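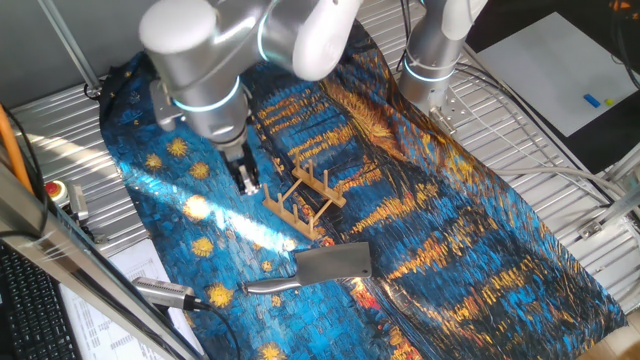 **Figure 6.1** A two-arm workcell set up for the rack task. The gripper of the first arm is above the cloth, near the empty dish rack. The cleaver lies below the rack.

# Chapter 6: Planning a Pick

In Chapter 5 you moved an arm from one saved pose to another. The arm went where it was told, and it didn't matter what was on the table. From this chapter on it does matter. You will choose an object, decide where the fingers should close on it, and write the steps that bring the gripper there and back.

The class project for Part Two is called Plandel. Teams work on it through Chapter 9 and show their results in June. It has 2 stages. In the first, an arm picks up one object from a cloth and sets it down at a marked spot. In the second, the objects are moved between trials, and the same program has to cope with the new layout. This chapter covers the first stage only.

## What you will learn

By the end of the chapter you should be able to:

- describe a grasp by its position, its direction of approach, and the width of the finger opening
- choose an approach pose and a retreat pose for a parallel gripper
- mark off the parts of a work area that the arm must stay out of
- keep a trial log that another team can read

## Before you start

You need the joint and tool frames from Chapter 3 and the saved poses from Chapter 5. If your team's calibration file is more than a week old, run the calibration again before the first exercise. Check that everyone on the team can reach the emergency stop from where they will be standing. In Figure 6.1 it is the red button on the yellow base, at the left of the table.

## 6.1 Looking at the objects first

A parallel gripper has two fingers that close toward each other along a straight line. It can hold anything that has two suitable surfaces facing away from each other, as long as the distance between them is smaller than the widest opening. Most of the work in planning a grasp is finding that pair of surfaces.

Take the dish rack in Figure 6.1. It has two parallel wooden rails, crosspieces between them, and a row of short upright dowels along each rail. A beginner often aims for the middle of the rack, between the rails, where there may be nothing for the fingers to hold. A rail is a better target. The fingers can come down on either side of it, in a gap between dowels, and close across its width. The rack also sits at an angle on the cloth, so the gripper has to be turned to match. If the fingers are not lined up with the rail, one of them touches first and pushes the rack around.

The cleaver is a different problem. It is lying flat, and a flat blade gives fingers coming straight down very little to close on. The handle is rounded and stands a better chance, but a polished round handle can roll or slip in the grip. Blades are also a safety matter. In Plandel, a sharp tool may be used as an object to plan around, and teams may not grasp one until the instructor has signed off on the grasp plan.

The surface under the objects counts too. The cloth in the figure is printed with a painting in deep blue, teal and gold, and a patch of sunlight falls across the left part of it. A person has no trouble telling the rack from the print. A program that finds objects by color may do badly on such a background, and worse in the sunlit part. Section 6.4 comes back to this. A cloth can also shift or bunch up when a finger drags on it, so keep the fingertips slightly above it when they close.

## 6.2 Approach, grasp, retreat

Every pick in this book is written with three poses.

1. **Approach pose.** The gripper is open, turned to its final angle, and a short distance from the object.
2. **Grasp pose.** The fingers are on both sides of the object. They close here.
3. **Retreat pose.** The object has been lifted clear of its neighbors.

Between the approach pose and the grasp pose the gripper moves in a straight line and does not turn. Use the slow speed setting for this part. The longer moves before and after can be faster – but only after the whole path has been run once at slow speed.

### Trial log

Record each trial on one line, including the ones that fail. The log that the Kocsis team kept for its first stage ended at trial 832, and the entry for trial 807 shows the style we want: "Rail grasp, angle off, left finger touched first, stopped by hand." Write the line before you reset the table.

### Exercise 6.1

Choose one object and sketch it from above. Mark up to 10 possible grasps, then cross out any that need an opening wider than your gripper has. Keep the sketch for Exercise 6.2.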